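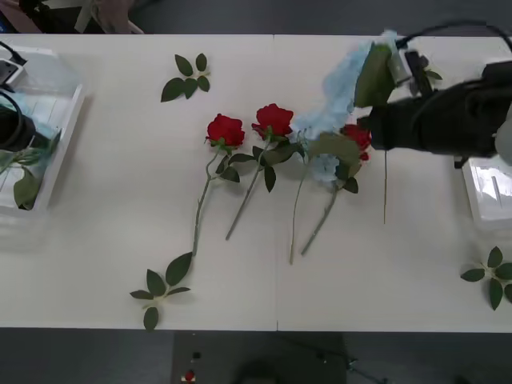 Course Notes, No. 14, page 23

Sitting and Breathing with Beginners
Notes for the February weekend, Akua Opoku

Welcome back, everyone, and thank you for such a lively discussion last time (I went home with my head full of it and had to make a second pot of tea before I could write anything down). We had only just got started on seated breathing when the clock beat us, so I'll pick up where we stopped, with the first few minutes of a class.

Most new students arrive a bit breathless. They've parked badly, they've climbed the stairs, they're wondering whether their socks match. If you ask them straight away to take a big deep breath, they'll hoist their shoulders up to their ears and hold on for dear life! Let them settle first. Give them a moment to shuffle about, to fetch another blanket, to cough. Then invite them to notice the breath they've already got, without tidying it up.

My usual opening words are something like, "Feel where the breath moves you." Some will feel it in the belly, some in the ribs, and one or two will feel nothing at all and worry about it. Tell them that's fine. A hand resting on the lower ribs often helps, and so does lying down, which I'd offer to anybody who looks uncomfortable on the floor.

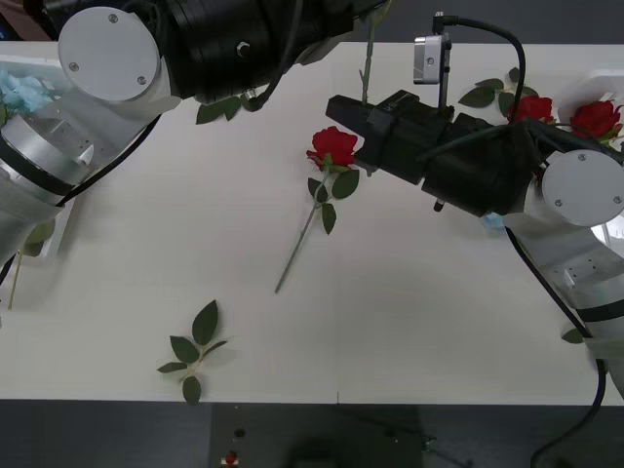
Once they've had a minute or so of simply noticing, you can bring in a gentle count. I like four in and four out to begin with, and then, if the room feels quiet, four in and six out. Count aloud for a few rounds and then hush. I do mean hush — we teachers love to fill a silence, and I'm as guilty as anyone. At the old Murville hall I once talked all the way through a silent breathing practice and only realised when a lady in the back row began to giggle.

Please don't teach breath holding in these early classes. Anyone who is pregnant, or has a heart or lung condition, or tells you they get panicky when they think about their breathing, should be free to leave the counting out and breathe as they like. Say so to the whole group at the start, so that no one has to put a hand up.
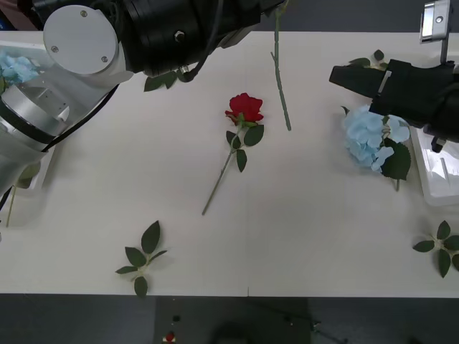 How long should the seated breathing last in a beginners' class?

Five minutes is plenty, including the settling in. You can stretch it a little each week if the group seems happy, and shorten it without fuss if they're fidgeting.

Now for the sitting itself. Cross-legged is lovely for some hips and misery for others, so keep chairs within reach and use one yourself now and again. 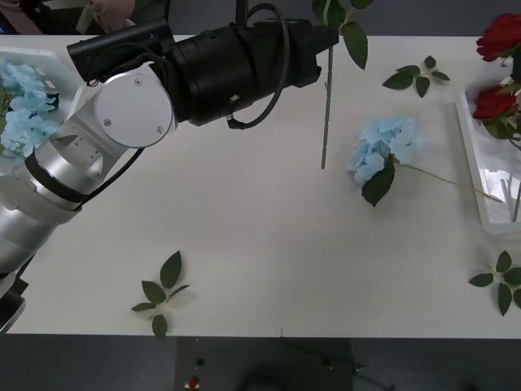
Posture cues are where we tend to overdo things, and "sit up straight" is the worst of the lot, as it makes people stiffen like guardsmen. I'd sooner you gave them something to imagine. Take the artificial flower over the white table: it's held upright, and the thin green stem simply hangs down, with its cut tip clear of the surface. Ask your students to think of the spine like that for a breath or two, held lightly from above, with the tailbone growing long and heavy. Then let them come back to the feeling of the cushion or chair underneath them. Try it at home before Sunday and jot down which words worked for you and which ones sounded daft out loud. We'll share them in pairs after the tea break.

Rokasham Yoga Teaching Course | Contact the Plusstead office | © Fiadzo Studio | Back to top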